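Au club Vunis, on apprend la robotique une forme à la fois

Par Vega Esteban

La salle est au bout du couloir, après les vestiaires du gymnase. Il y a une armoire métallique, deux ordinateurs portables, un tableau blanc couvert de calculs d'angles et un bras robotisé que les élèves appellent simplement « le bras ». Le club Vunis s'y réunit après les cours et pendant une partie des vacances d'été. Il compte 15 inscrits, de la troisième à la terminale.

Cette année, le groupe prépare la rencontre de Lornholm, qui se tient en novembre. L'épreuve principale porte sur la manipulation : le bras doit saisir des blocs de formes différentes, désignés par le jury au dernier moment, et les déposer à l'endroit demandé. Chaque équipe dispose de neuf minutes. Le règlement autorise l'apprentissage par démonstration, et c'est la voie que le club a choisie.

Le principe tient en peu de mots. Un élève pilote le bras à distance pendant que l'ordinateur enregistre les mouvements et les images. On recommence en changeant la position des blocs, puis on entraîne un programme sur l'ensemble. Le travail est long. Au 19 août 2022, le club avait enregistré 1 608 démonstrations, dont une bonne partie a dû être écartée.

« Au début, on gardait tout, raconte Pui-shan Lo, qui entre en première. On pensait que plus on en avait, mieux c'était. Ensuite on a regardé les enregistrements un par un et on a vu qu'on hésitait beaucoup. Le bras apprenait nos hésitations. »

Le tri a pris trois semaines. Il a aussi conduit à écrire une feuille de consignes, affichée à côté du poste de pilotage : approche par le dessus, vitesse constante, pas de correction au dernier centimètre. Si le geste est mauvais, on arrête et on recommence.
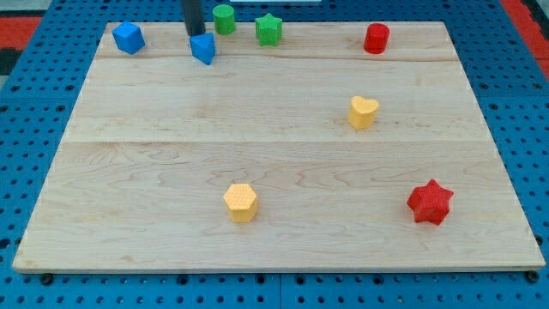
Les formes ne posent pas toutes les mêmes problèmes. Le cube se prend bien à condition d'orienter la pince selon ses faces. Le cylindre accepte presque toutes les orientations, mais il roule si on le fait tomber. L'étoile et le cœur sont plus difficiles : selon l'angle, la pince ferme sur une pointe et le bloc pivote. Zhiqiang Bai, chargé des essais, tient un cahier où chaque échec est noté avec la forme, l'angle et la cause supposée. La colonne des étoiles est la plus remplie.

Gervásio Quintana enseigne la technologie et encadre le club depuis sa création. Il intervient peu pendant les séances. « Ils savent lire un journal d'erreurs mieux que moi maintenant, dit-il. Je vérifie surtout que l'arrêt d'urgence est à portée de main et que les mains restent hors de la zone quand le bras bouge. » Les élèves se relaient au pilotage, avec des sessions qui peuvent durer jusqu'à 30 minutes. Au-delà, la qualité baisse.

Le logiciel s'appelle Drodent. C'est un projet maison, repris d'une promotion à l'autre, avec des parties anciennes que personne n'ose trop modifier. Fung-ping Chang, en terminale, a réécrit cet été le module qui synchronise les images et les positions des moteurs. Un décalage faussait une partie des données - assez faible pour passer inaperçu à l'écran, assez grand pour que la pince se ferme trop tôt.

Reste la question de l'éclairage. À Lornholm, les tables sont placées sous des projecteurs, alors que la salle du club reçoit la lumière du jour par un seul côté. Le groupe veut refaire une série d'enregistrements le soir, volets fermés, avec deux lampes prêtées par le club de théâtre. Le planning de septembre est déjà au tableau, et les étoiles occupent les deux premières séances.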